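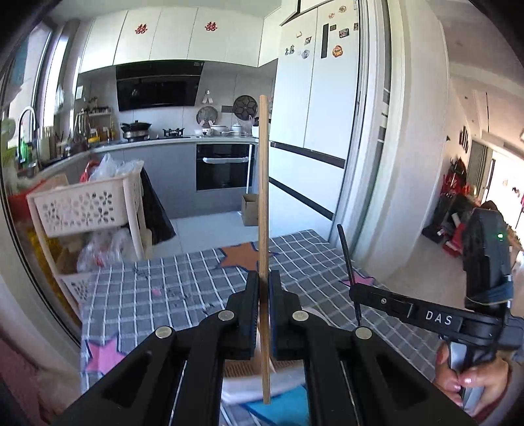

Caderno — qua, 22 de abril
Leitura: 1 min

Pinças manuais DAS, em avaliação p/ o Skerkico. Cozinha, mesa de toalha xadrez. Tarefa: talheres.

Pega boa no cabo metálico, dedos com almofada azul. Gatilho duro ao fim de 16 repetiçoes. 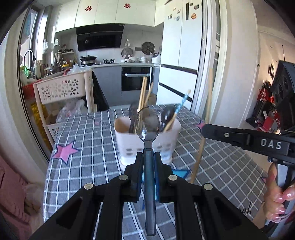
Colher de metal, bowl para cima.

Pauzinho fino é mais chato — pede fecho lento. Perguntar à Sostton o preço de 7 pares de almofadas. 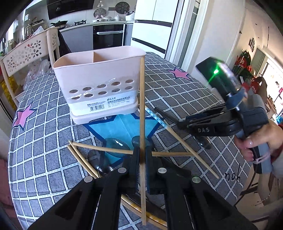
Pauzinho na vertical, caddy rosa atrás.

Espátula de madeira: pegar pelo cabo, alto. 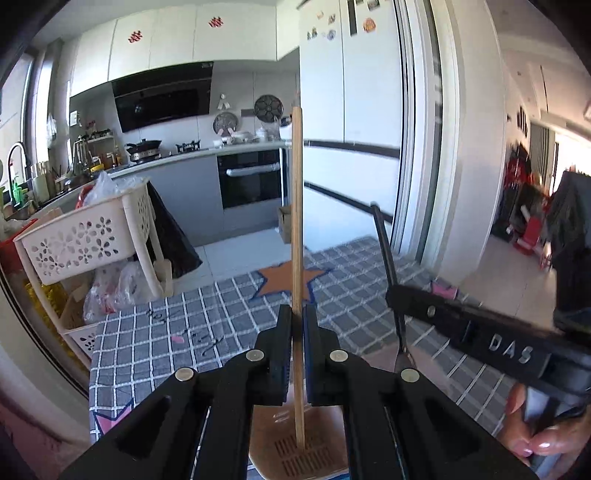
Falta repetir com a Şengül, meta 30 por utensílio. Decisão de compra só em agosto, o Sinan tem o orçameto.

Comentários (2)
Sinan Yaman: almofadas à parte ou no kit?
Şengül Karaca: à parte. Posso na sexta.

Este site usa cookies. Aceitar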